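I want to make a case for the mostly empty drawer. I know how that sounds. People write in to the neighborhood newsletter about parking and leaf blowers, and I'm about to spend a couple of pages on a drawer with next to nothing in it. But I've been chewing on this since August and my family is tired of hearing about it, so now it's your turn.

It started with dividers. If you've looked up anything to do with home storage lately, you know the kind of thing I mean: little trays, spring-loaded slats, boxes that fit inside other boxes. I bought a set from Enetti, a small outfit that sells drawer inserts by mail, and I was thrilled when it came. I spent a whole afternoon on the kitchen floor clicking pieces together. Batteries in one slot, rubber bands in another, a special narrow bit for pens! It was gorgeous. I called my sister over to look at it, and she was very nice about it.

By the next month every slot was full. Of course it was. A slot is an invitation. I had a compartment exactly the size of a soy sauce packet, and so I began to keep soy sauce packets, which I'd thrown away without a second thought my whole adult life. The pen section filled up with pens I don't like. I'd go looking for the tape and have to lift out the little tray that sat over the other little tray, and there'd be a key in there, and I'd stand holding the key wondering what on earth it opened. (I still have the key. I'm not made of stone.)

So I took the dividers out. All of them, on one grumpy evening, and I dumped everything on the counter and put back what I could remember using. It came to very little. The stuff I couldn't decide about got shoved to the back, and I'll come to that, because the back of the drawer is a subject all its own.

What I had then was a wide drawer with a lot of bare bottom showing, and here's my whole argument: I can see what's in it. I pull it open and there's no digging. If something's been dropped in there that doesn't belong, it sticks out like a sore thumb and I deal with it, or at least I feel bad about it, which is the first step. In a crammed drawer the same thing would sink without a ripple and turn up when we moved.

My brother-in-law thinks this is a waste of space. He's a man who measures things. He owns a cabinet he bought secondhand from a place called Zamani, and he can tell you its depth and width to the eighth of an inch, and he believes deep down that any air inside furniture is a personal failing. "You paid for the whole drawer," he tells me. Well, sure. I paid for the whole living room too, and I don't fill it to the ceiling with chairs.
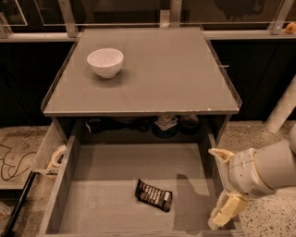

And the same goes for the top of the thing. I feel even more strongly about tops. A flat surface at hip height is the most dangerous object in any house, because you pass it with your hands full. Mail lands there. Then a hat lands on the mail, and once there's a hat, it's a pile, and everyone in the family understands that a pile is public property and may be added to. I've seen a clear sideboard disappear between lunch and supper.

My rule for tops is one thing. One bowl, say, and preferably a plain one, and preferably left empty. I've had arguments about the empty part. My sister says a bowl is for putting things in and I've turned mine into a statue. Maybe so! But I've tried it the other way. I put a bowl by the front door for keys and it was a key bowl for a good two weeks, and after that it was a bowl of receipts, cough drops and a single earring, with the keys somewhere underneath or else in my coat. An empty bowl works like a polite guard. You walk up with your handful of junk and there it sits, looking clean, and you think, oh, fine, I'll go put this where it goes.

It helps if the bowl is set off to one side. I don't know why and I've no training in these matters. Dead center looks like you're expecting the photographer from a magazine. Over toward a back corner, it looks like somebody lives there and happens to own a bowl, and you've still got room to set down a grocery bag while you find your glasses.

Now, about the back of the drawer. I promised I'd come to it, and I'd be a fraud if I left it out. I have never in my life had a drawer that was tidy all the way back. I don't believe in them. The front two-thirds can be bare and lovely, and then you reach in up to the elbow and there it all is in the dark, the cords and the odds and ends, huddled together. For a long time I was ashamed of mine. I'd do a big clear-out, get down to the wood, wipe it with a damp cloth, and within the season the huddle had grown back like moss.

I've made my peace with it. I think a drawer is allowed a back the way a yard is allowed a spot behind the garage. What matters is that it stays behind the line. Once a cord comes forward into the open part, I either use it or it goes in the box for the thrift store, and that's as strict as I get. The storage people at Saralis put out a leaflet that wants you to empty every drawer once a season and "meet each object." I did meet them. I'd met them before. A phone charger from three phones ago doesn't get more interesting the fourth time you shake its hand.

I should say that I wasn't raised this way. My mother kept full drawers, packed so tight you had to flatten things with one hand while you shut them with the other, and she could find a birthday candle in there blindfolded. For her, an empty drawer would've meant we were out of something. She was 71 before she threw away a twist tie. I've thought about that a lot, and I'd never tell a person who grew up on not enough that she ought to enjoy the sight of bare wood. If full feels safe to you, then keep it full, and bless you, and may I borrow a birthday candle.

But most of the folks I hear complaining about their drawers aren't in that boat. They've got plenty, and then they go out and buy a bin to hold the plenty, and a label for the bin. I did it too. I priced it out once: the Enetti set, the second Enetti set, and a rolling cart from Basell I'd rather not discuss. I could've bought a very nice lamp. And I could use a lamp in that corner, where by evening it's so dim I can't tell a black sock from a blue one.

There's one objection I take seriously, and it came from my neighbor, who has four kids and a dog the size of a loveseat. She said a mostly empty drawer is a luxury for people whose stuff fits somewhere else. She's right. Those cords and candles have to live someplace, and if you've only got the one cabinet, you fill the one cabinet. So I'd shrink my case down for her. Pick one drawer, the one you open most. Leave it with room to spare, even if the drawer under it is a horror. Mine has a horror under it as well, and I open that one only at tax time.

She tried it, by the way. She gave it 3 days before someone put a sandwich in there. She says she found the sandwich right away, though, and I'm counting that one for my side.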